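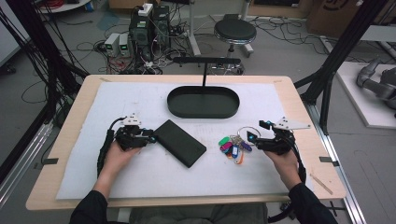

Can a robot learn to tidy up a desk without anyone driving the robot? It can get a long way on recordings of people doing the job by hand, according to a team at the Nistside lab, who trained an arm on 234 short recordings and then set it loose on clutter it hadn't met before.

2 Oct 2023
By Remedios Salcedo

The usual way to teach a robot arm a chore is to steer it through the motions over and over, and anyone who has tried it will tell you how slow that gets. The Nistside project, called Tretatine, skips the steering. A person sits down at a table, takes a gripper in each hand and simply does the task: keys, a tray, whatever small stuff needs to be put in its place. The grippers log how the hands move and when the fingers close, and the software turns all of that into something an arm can follow.

And it works surprisingly well! In the group's latest round of tests the arm was given nearly 1000 attempts at picking up small household items and setting them down in a tray. It managed flat things and chunky things without trouble. Key rings were harder (all those loose tags and bits of metal swinging around), but even there it got the job done more often than it failed.

"The fun part is the second hand," said I-hsuan Kuo, who leads the work. "People use one hand to steady something while the other picks it up, and they do it without thinking. We never asked for that. It was in the recordings, and the robot picked it up too."

Kuo's colleague Teodoro Lozano said new helpers need 7 minutes of practice before their recordings are good enough to use. Most of that time goes on learning to slow down.

There are limits. The arm still loses track of things when they slide under one another, and so far everything has been tried on just 2 tables. The group plans to repeat the tests in a real kitchen in January, and will share the recordings once the write-up is finished.

Comments (3)

Keith Harawira
Would love to see it try a junk drawer. Mine would break it in a minute.

Sobia Gilani
Does it matter if the person recording is left handed? I'd have thought the two hands would end up swapped.

Keith Harawira
@Sobia good question, I wondered that too. Hope they cover it in the write-up.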